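Community Help > Home and Rooms > Walls and Paint

Scuff marks on matte white wall get shiny when I clean them

Asked in January, 2 answers

Hello everybody. I rent an apartment in Navora and I will move out in spring. The walls of the living room are painted with a white matte paint. When I moved in, the landlord told me it is Doltonetti interior matte, but he does not remember which number of white, and there is no can left in the building.

My problem is the marks from furniture and shoes. Last week I tried to clean one dark mark behind the door with a wet sponge and a little dish soap. The mark went away, but now there is a spot on the wall which is more shiny than the rest. In the morning I do not see it. In the evening, when the lamp is on, I see it very well, and I am sure that the landlord will see it too.

So I have these questions. How can I clean the other marks and not make more shiny spots? Can the shiny spot be repaired, or do I have to paint? And if I have to paint, is it enough to paint only the spot, or the full wall? I asked in the Manninen store and the man there told me to paint the full room, but I think he wanted to sell me paint. A can costs 92 there and for me this is a lot of money for one spot.

I have read my contract two times. It says that the walls must be returned "in clean condition with normal wear". I do not know if a shiny spot is normal wear.

Thank you in advance, and sorry for my English.

Edit: somebody asked in a comment if there is wallpaper under the paint. No, it is plaster.

Answer 1 (accepted)

I had the same trouble in my former apartment, so I can tell you what I learned. I am not a painter by profession.

The shiny spot is called burnishing. Matte paint has a rough surface, very fine, and this is why it does not reflect the light. When you rub it, you make it smooth, and then it reflects. It does not matter very much which soap you used. It is the rubbing that does it, and the wet paint is softer than the dry one, so it goes faster.

For the other marks, I would go in this order:

First take a dry, soft, clean cloth and wipe lightly. A part of the dust and gray dirt leaves already with this.

Then try a white eraser, the kind for school. It must be white and it must be clean. Rub it on paper before you start. Use small movements and stop when the mark is weak enough.

If this is not enough, take a cloth with lukewarm water, press the water out very well, and dab. Do not make circles. Wait until the wall is dry before you decide if you need a second time, as wet paint looks darker and you will think that you made it worse.

I do not recommend the white foam sponges that are sold for this work. They are a kind of very fine sandpaper. On a glossy door frame they are good, on a matte wall they will give you the same shiny spot again.

Also you should decide which marks are worth the work. My new living room is the same kind of place, a white wall and a black baseboard, with a gray piece of upholstered furniture standing against it. You can see a thin dark mark that goes diagonally and a short gray one more to the right, and near the floor there are some weak smudges. I would try the eraser on the dark one only. The smudges down there I would leave as they are, because each time you clean so low you also touch the baseboard, and the dirt from the top of it comes up on the wall.
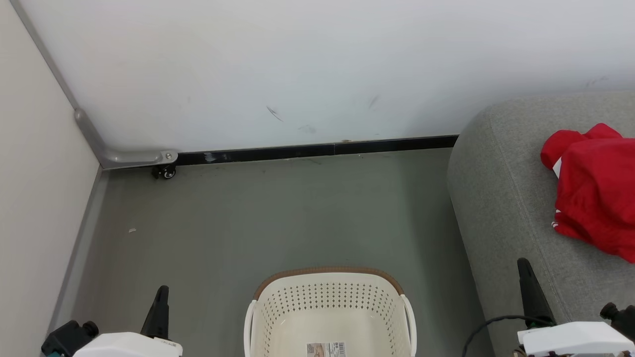

Paint for touching up is a difficult matter if you do not know the number of the white. There are so many whites, and the old paint has also changed its color with the years. If you must do it, cut a small piece of paint from a hidden place, for example behind the radiator or inside a closet, and bring it to a store which can mix by sample. Ask for the smallest can. Then paint from one corner of the wall to the other corner, the complete wall. The eye does not compare two walls which meet in a corner so strictly, because the light falls on them differently anyway. A side wall can even have another color and it looks normal.

About the spot that you already have: I would leave it and write to the landlord before the last day. In my case he answered that it was okay. But mine was a friendly person, so I cannot promise it.

Answer 2

Just paint it. I used Lernadon white with a small foam roller, not a brush, the brush leaves lines. Two thin coats. From the door you do not see anything. My wall was some 80 years old and with many holes, so maybe I was less strict than you.

Comment from the asker: Thank you both. I tried the eraser on one mark near the window and it became much lighter, with no shine in the evening light. For the spot behind the door I will write to the landlord.

Comment: Which eraser did you use? The ones from my son left a pink line.

Comment from the asker: A simple white one without colors. If it is pink or blue I would not put it on the wall.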